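Saltell Sourdough: the questions I get asked most
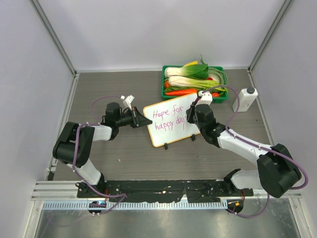 How often do I need to feed my starter?

Once a day if it lives on the bench, once a week if it lives in the fridge. I keep mine in the fridge door next to the mustard and feed it whenever I do the grocery shop. It has survived a fortnight on its own while we were down the coast, and it only sulked for a day or so afterwards.

What flour do you use?

Plain old bakers flour from the supermarket for the bread, and wholemeal rye for the starter. I had a fancy stoneground phase (lovely flavour, terrible for my bank balance) and I still buy a bag at Christmas. If you can only get ordinary plain flour, use it, but hold back a bit of the water or you'll be scraping dough off your elbows.

Can I get some of your starter?

You can! I post it dried, in a little paper envelope, anywhere in Australia. Western Australia and Tassie sometimes have their own rules about what comes in by mail, so please check before you order. The envelopes don't need refrigerating. Pop yours in the cupboard until you've got a free few days to wake it up.

My starter smells like nail polish remover. Have I killed it?

Nope, it's just hungry. Tip most of it out, feed what's left, and do the same again tomorrow. Pink or orange streaks are another matter, and fuzzy mould is too. Chuck the lot in the bin and start again with a clean jar.

How much water for a basic loaf?

For my everyday double batch I use 800 g of flour and start with 550 g of water. In February, when my kitchen is a sauna, I drop that by a good splash and use it straight from the fridge. Salt is 16 g. Please don't leave it out, I did once and it was like eating a pillow.

Do I need a Dutch oven?

I'd say it's the one thing worth spending money on, but an old enamel roaster with a lid does a beaut job. Brigitta Mösli, who came to my very first class, still bakes in her nan's camp oven and her crust is better than mine (grr).

Are the classes suitable for kids?

From ten up, with a grown-up. There's a lot of waiting around, so bring a book or a pack of cards. The little ones tend to love the shaping and lose interest completely by the time we're scoring.

Do you do gluten free?

I don't, sorry. There's flour in every crack of my kitchen and I wouldn't feel right about it. Lucimara Arruda runs a gluten free morning over at Beteo and her buckwheat loaf is a cracker, so give her a try.

Last updated July 14, 2022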